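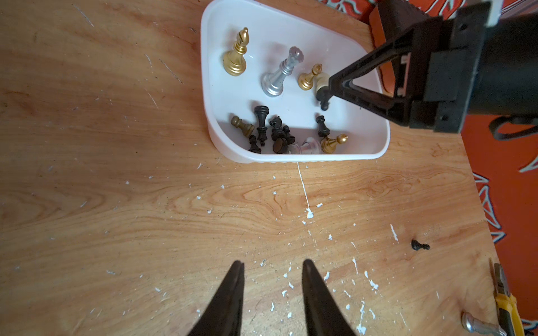

Suvville mink farm escape: what the county report says

Suvville Area Forum > Wildlife and Livestock

fencepost_41
Tuesday, March 3, 2020
The county posted its report on the December escape at the Rautiainen farm. Summary for those who don't want to read it.
Animals out: 553. Recovered by the end of the month: 420. Cause listed as "failure of secondary containment," meaning the perimeter fence. The pen doors were opened by a latch fault on one row, which the report treats as a separate item. The fence is the sheet metal type with an inward lip. Snow had drifted against the north side and packed hard enough to walk on.
No penalty. The farm has to keep a cleared strip on both sides of the fence and log it.

drumlin
The number out is an inventory difference, not a count. Section 2 says they subtracted the animals in pens on the morning after from the last written inventory, and the inventory was from before pelting. If any pelted animals were left on the books, the escape figure is too high and so is the number still missing.

fencepost_41
Correct on the method. The farm says the inventory was updated after pelting. The report accepts that and attaches the sheets.

drumlin
It attaches one sheet. The other is referenced and not attached.

oxbow_kt
We are downstream on the Pisar road. Lost eight hens the week after. Trap from the county took two mink in our yard, both dark, both farm size. A wild mink here is a good deal smaller and I have trapped enough of them to know. What does the report say about claims?

fencepost_41
Claims are in Appendix C. Poultry loss is paid at replacement value if a county trapper confirmed mink on the property. You would qualify if the trapper filed the slip. File with the clerk, not the farm.

oxbow_kt
Slip was filed. Thanks.

gravelbar
I don't agree with leaving the latch as a separate item. The fence is there for when a pen fails. Both failed on the same night. That should be written up as one event with two causes, and the latch should be replaced across all rows. The report only requires the one row.

talus9
The latches are Ukmont spring type on every row. The report says the bad row had been rehung and the strike plates were out of line. That is an installation problem. Replacing good latches on the other rows does nothing.

gravelbar
Then inspect the other rows. There is no inspection requirement either. I looked.

talus9
Page 11, second paragraph. "Alignment to be verified on all rows prior to whelping." It isn't in the summary table, so it is easy to miss.

gravelbar
Found it. It doesn't say who verifies. I'd still want someone other than the farm.

marshhawk2
Question on the animals not recovered. Do they survive the winter? I have read both ways.

drumlin
Most don't. Ranch mink have poor hunting skills and the losses are heavy in the first couple of months. Some make it, and those can breed with wild mink, so the state biologist asked for tissue samples from anything trapped along the creek this spring. Keep the carcass cold and call before you bring it in.

fencepost_41
Adding the cost, as I was asked by message. Trapping and overtime came to more than $890 a day while it ran. The farm paid half under its permit terms. The rest came out of the animal control budget.

oxbow_kt
Clerk confirms she has the slip. Claim goes in tomorrow.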